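About Kindon

Most "about us" pages for after-school programs promise to unlock something in your child. We have read a lot of them and we are still not sure what was locked. Kindon is a tidying and sorting club for kids aged four to eight. It runs out of two rooms above the Addo building and it has 31 families on the books.

Fereshteh Zamani started it after a long spell of teaching kindergarten, during which she was sold a great many storage systems. Color-coded drawers, labeled cubes, a wall rack that cost $391 and held crayons. The kids ignored all of it. What they would use was a bin with a big opening, set where they could reach it, on a table with hardly anything else on it. So that is how we set up.

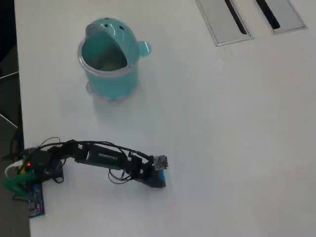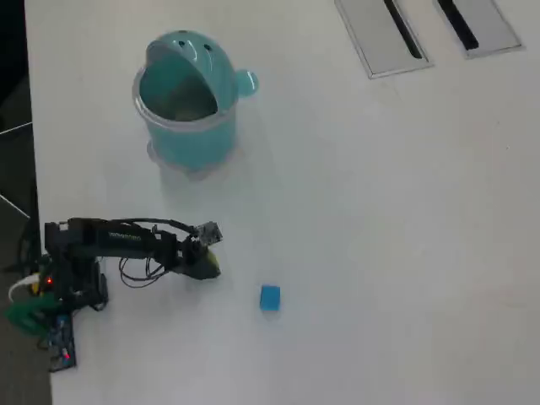
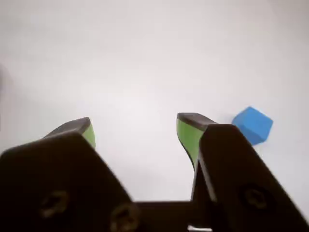
The white tabletop, with the bin and a small blue block in the second picture.

Does a bin shaped like an animal make a child neater? We doubt it. The company that sold us ours seemed very sure, and Touran Bakhtiari, who runs the Tuesday group, has yet to see the proof. Kids like putting things in it. They also like taking things out of it, and the brochure skipped that part.

We don't give out badges or send home progress charts. Sessions last 50 minutes, and parents may sit in if they can keep their hands off the blocks. Esmaeil Parsa handles sign-ups and will tell you if he thinks your child would be bored.

If you've been told that sorting games raise reading scores, ask whoever told you where they heard it. We couldn't find out. Come by at 4 p.m. and look at the room before you pay for anything.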